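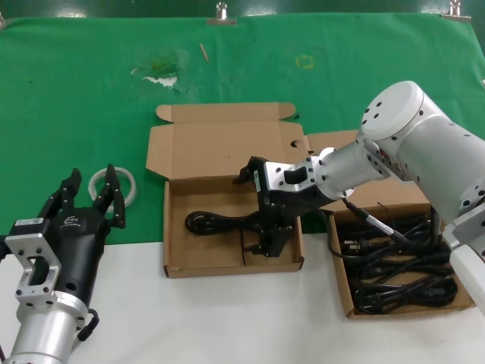

Print this page | E-mail this page

Visit Report: Open Day at the Colteten Robotics Workshop, Zirkosbridge

Group members: Atieno Shirima, Junhao Han, Meifang Li
Course: Introduction to Automation
Instructor: Aiguo Peng

1. Purpose of the visit

Our group visited the Colteten workshop in Zirkosbridge on 19th January. The assignment was to watch an automated task being done by a real machine, talk to the people who run it, and write down what we learned about why the task is easy or difficult. We had prepared a list of questions in class the week before. We did not get through all of them because the tour was shorter than planned.

2. What we saw first

The open day started with a talk in the front office. The speaker was Zihan Li, who runs the handling work at Colteten. The company does packing and kitting studies for other firms. A client sends in parts, and Colteten finds out whether a robot can pick them up reliably and what it would take to do so. The client for the cord work is El-Sayed, a small supplier of replacement power cords.

After the talk we were split into groups of 10 and taken to the workshop. We saw a conveyor with a label printer, which was not running, and then the two-arm station. The rest of this report is about the two-arm station.

3. The station

The station has two robot arms, one on each side of a work table. Each arm ends in a black gripper with two fingers. The back part of the table is covered by green cloth held with metal clips. The front strip is left bare and is white. We asked why cloth was used and were told that a cord slides less on cloth than on a smooth top, and that the fingers can press down a little without hitting something hard. The cloth is worn and discolored in one place.

The job is sorting cords between cardboard boxes. The box on the right was full of black power cords in a tangle, with plugs showing between the loops. The box in the center had one coiled black cord in it, toward the left side. The right arm does the work over the boxes. When we came up to the table its gripper was hanging over the center box with the fingers just above the cord.

Both boxes are cardboard with the lids raised, and the center one is brown corrugated board. Atieno asked if plastic bins would be better. Zihan Li said yes for the robot, but the client ships in these boxes and wants the test done with them. The raised lids are a problem because the arm has to come in without bumping them, and this limits the angles it can use.

4. The task

The operator explained the steps as follows.

The arm moves above the full box. The gripper opens, goes down, and closes on a loop or a plug. The arm lifts slowly. If more than one cord comes up, the arm lowers again and lets go. If one cord comes up, it is moved over to the other box and lowered in.

The left arm is used when a cord is hooked on another one. It holds one part while the right arm pulls. During our time at the table the left gripper stayed open with its fingers pointing up, so we did not see this part. We were told it takes much longer than a simple pick.

5. Why cords are hard

In class we have mostly worked with blocks. A block has the same shape wherever you put it. A cord does not, and this was the main thing we learned. A black cord on top of other black cords is also hard to tell apart by camera. We had trouble ourselves following one cord from end to end in the full box.

The plugs are the best place to grab because they are stiff and wider than the cord. But a plug is often under several loops, and pulling it tightens the tangle. The operator prefers a loop near the top, even if the grip is not as good.

The test log on the wall gave these results for the current setup:

Attempts: 1,295
Planned attempts for the first stage: 1,000
Single cord moved with no help: 696

The second number was the original plan. They kept going past it because El-Sayed asked for more. We worked out that the success rate is a little under 54 percent. Junhao thought this was low for a company, but Zihan Li said that the first stage was meant to find the failures, and that most of them were two cords coming up together.

6. Answers to our prepared questions

How is the robot taught? A person guides it through the task many times and the motions are recorded. The program is built from those recordings. Colteten uses its own software for this, called Stora.

How close can people stand? Behind the tape line on the floor while the arms are on. Only the operator goes past it.

What happens if the gripper closes on the box? The arm stops when the force gets too high. Some boxes have been crushed at the corners in earlier tests and had to be replaced.

Does it replace a worker? El-Sayed has two people who sort cords now. We were told no decision has been made. We did not get a fuller answer.

7. What we would do differently

We should have brought a stopwatch. We wanted to compare the robot with a person sorting the same cords, and we have no times for either. We also should have stood on the other side of the table, where the view into the full box is better. Meifang took most of the notes and the rest of us should have taken our own, because there were two places where we disagreed later about what was said.

For the second part of the assignment we plan to build a small version with the classroom arm, one box and three cords, and try plug picks against loop picks.

Comments (3)

Aiguo Peng: Good detail in section 5. In the next draft show the calculation for the success rate, and say what counted as "help."

Zihan Li: Thanks for coming. One correction, the arm also lets go and tries again if it lifts nothing. Each try is its own line in the log.

Junhao Han: We will add both. Are we allowed to come back with a stopwatch?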